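Table mat

From the Junis Household Encyclopedia
By the Junis editors, revised September

Print this article | E-mail this article

A table mat is a flat piece of cloth, felt, rubber, cork, woven straw or some other material, laid on a table to protect the surface or to make it pleasanter to work or eat at. The word covers a large and rather untidy family, from the little square that goes under a teapot to the great sheets that cover nearly the whole of a workbench, and people have never quite agreed where a mat ends and a tablecloth begins. The usual answer is that a cloth hangs over the side and a mat does not, though there are plenty of old runners that do both!

In the hill town of Eltberg, where felt has long been made from the wool of local sheep, mats were cut from the ends of blanket rolls and given to newly married couples, often in pairs. A good Eltberg mat was 2 mm thick and was expected to last a lifetime, with a turn every spring so that it wore evenly. The weavers of Marelov, further down the valley, preferred a flat linen mat with a coloured border, and the two towns kept up a friendly rivalry over which was better for the kitchen.

Work mats came later. Tailors liked a dark one, as pale thread and pins show up well against it, and clock repairers liked a soft one, which stops small screws from rolling away. The Retamal pattern, still sold for sewing rooms, measures roughly 100 cm by 40 cm and suits most household tables.

Care depends on the material. Felt should be brushed and aired, and only sponged if it must be. Linen can be washed and ironed while still a little damp. Rubber wants nothing more than a wipe with soapy water, and all kinds are better rolled for storage than folded, as folds are very slow to drop out.

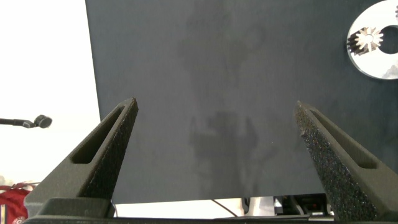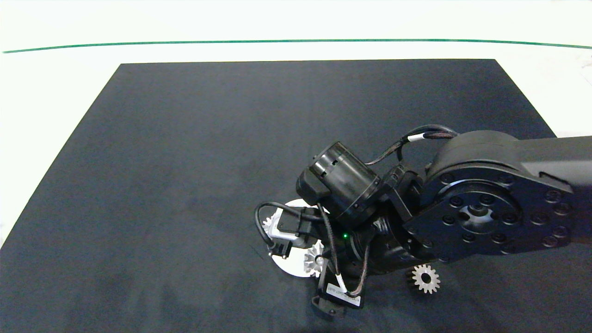

Second picture: a dark charcoal-grey mat on a white table.

Contact the editors | Copyright Junis Household Encyclopedia | Back to top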